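Section 6. Hanging the Skelska Drying Rack

Read this section through before drilling. The rack lifts to the ceiling on a cord and pulley, and most problems reported later come from a bracket that missed the joist.

You will need a drill, a pencil, a tape measure, a stepladder and a second person for steps 5 and 6.

CAUTION: Check for pipes and electrical cables before you drill. Do not hang the rack from drywall or plaster alone.

1. Find two ceiling joists and mark the center of each. The brackets must be at least 37 inches apart.

2. Drill a pilot hole at each mark. If the bit breaks through into empty space, you have missed the joist. Fill the hole and try again to one side.

3. Screw the double pulley bracket to the joist nearest the wall where the cleat will go. Screw the single pulley bracket to the other joist. Use the long screws from bag 4.

4. Fix the cleat to a stud at about chest height, out of reach of small children.

5. Thread the cord. Run one end through both pulleys on the double bracket and across to the single bracket. Run the other end through the remaining wheel only. Both ends should now hang straight down.

6. Have the second person hold the rack level while you tie each end to its ring. Pull the cord to take up the slack and wind it on the cleat in figure eights, at least three turns.

Note: New cord stretches. Expect to retie the knots once in the first month. If one side still hangs low, shorten that side at the ring and leave the cleat alone.

Loading

Spread wet laundry evenly from the middle outward. Lower the rack all the way before loading it. Never let the cord run freely through your hands.

If the cord squeals, wipe the pulley wheels with a dry cloth. Do not use oil, as it will mark the cord and drip on clothes.
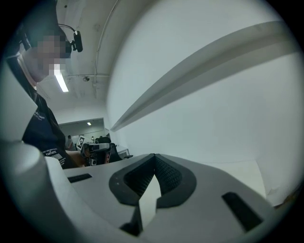 Trullach: We have the older Hodport brackets, part 3284, and the screws in bag 4 were too thick for the holes. Do the new screws come in a thinner size, or do I need to drill the brackets out?

Reply from Skelska support: Please do not drill the brackets. Use the screws that came with the Hodport set if they are straight and undamaged, or ask us for the thinner pack. The cord and cleat from the new kit will work with either bracket.

Replacing the cord

Lower the rack onto a table before untying anything. Tape the new cord to the end of the old one and pull it through slowly, one side at a time. Cut off the spare length only after the rack has been raised and lowered twice.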